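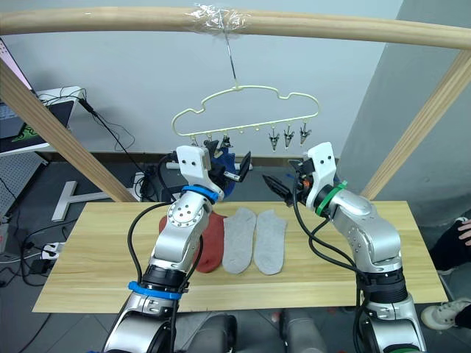

Fig. 8. Clip hanger on a wooden rod, one dark blue sock up, three clips free.

Household Practice, handout 13: Small Laundry
Widad Smadi

Read before the November practical. Yes, there is a handout on socks. Last year's marks explain it.

Lay the socks flat on the table before you hang any. Pair them now, while you still have your patience.

Two clips per sock. One clip lets it twist, and a twisted sock dries in the shape of a complaint.

Load both sides of the hanger evenly. It hangs from one hook and will tilt to tell you what it thinks of your planning.

Tape on a rod is allowed. Tape on a sock is not.

Leave 30 minutes for write-up. Spelling counts, including "clothespin."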